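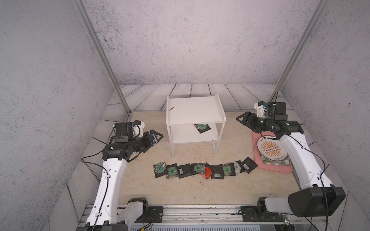

Mei Ruiz-Ortega thinks a shelf this small only moves the mess up a few inches, and that a shoebox would do the same job. I half agree. Every spring someone at Villanueva decides the flat packets need a proper home, and by April they are back in a heap.

So we have a white shelf with two levels. One dark packet has made it to the lower level, tilted and hanging a little over the front. The rest are still in a loose row on the tabletop, some with the green square showing, some with the barcode. The orange-red one is partly under its neighbors, and it's the easiest to find.

My doubts, for the record: the lower level looks shallow to me, and packets this flat will slide. I'd also want all the barcodes facing the same way before calling it sorted. Mei says two weeks. I say three days.

Posted 02/03/2023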